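2024-11-09, Ernmont workshop, snack counter layout

Carried on with the counter plan for the Silley kiosk. The brown table is standing in for the real counter until Halim sends the drawings. Ours is 30 mm deeper, so anything that only just fits at the front edge needs checking again later.

Started with the drinks. Last time the bottles were in a row along the front and hid whatever was behind them. Moved them to the clear two-tier rack at the back, center. Labels read fine from the customer side and the front of the table is free for food.

Loose packets are still the awkward part. They slide over each other and the pile spreads when anyone takes one from the bottom. A tray with a lip holds them. The round basket looks nicer but the packets stand up in it and lean, so I'd keep it for a mix of boxes and packets.

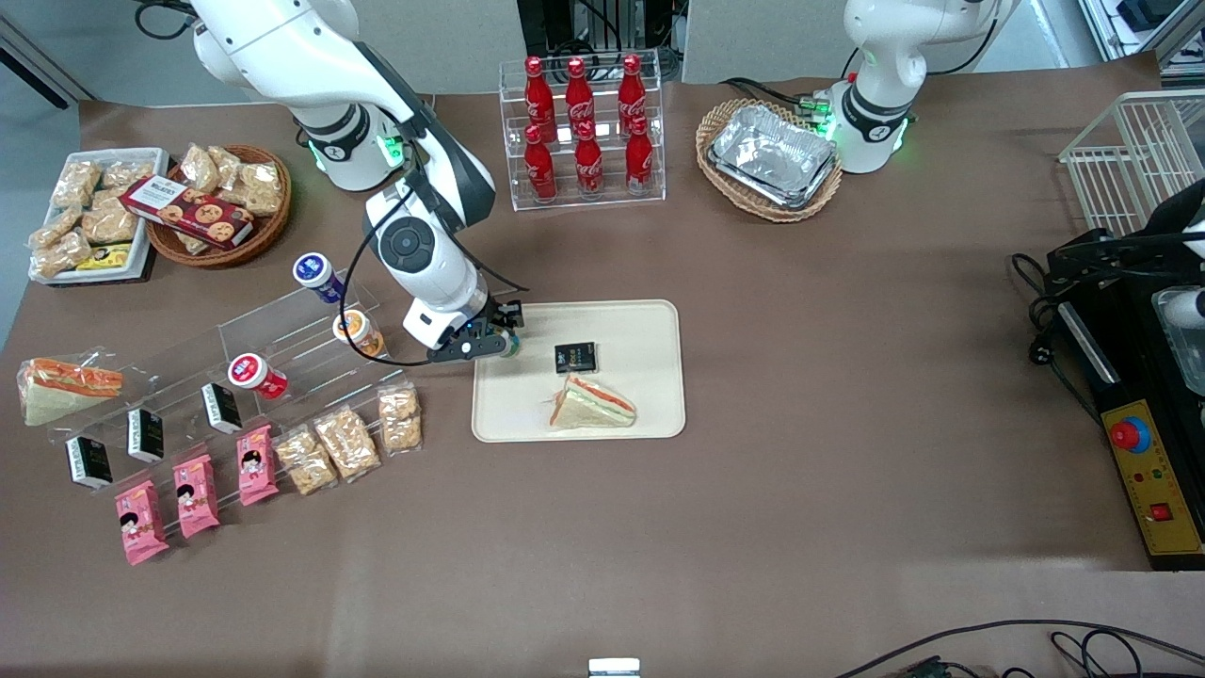
*Karsten Obuya*

Arrangement as of this session: puffed snacks in the white tray on the left, the round wicker basket next to it with the red cookie box across the front, Coca-Cola rack at the back, foil trays stacked in the oval basket to the right of the rack. The tiered acrylic stand runs diagonally on the left with the small cups on the upper steps and a wrapped sandwich at the far end. The beige tray is the order tray, with one sandwich and the small black box on it.

Not sure about the diagonal. It opens up the middle of the table, but the end with the sandwich is a long reach from the order tray. Try it parallel to the left edge next, then compare.

Sandwiches: the triangle packs are easier to recognize with the filling facing out. Put that on the restocking card.

Foil trays: the oval basket is fine for a short stack. Brondlow ships them in packs of 400, so the rest will have to live under the counter – nearly a full shelf.

To do
- second beige tray, same size
- non-slip mat for the acrylic stand, cut 5 mm short of the edge
- price holders, 9 needed
- ask Halim whether the back rail can be lowered
- wipe down the rack before it gets packed, the acrylic shows every fingerprint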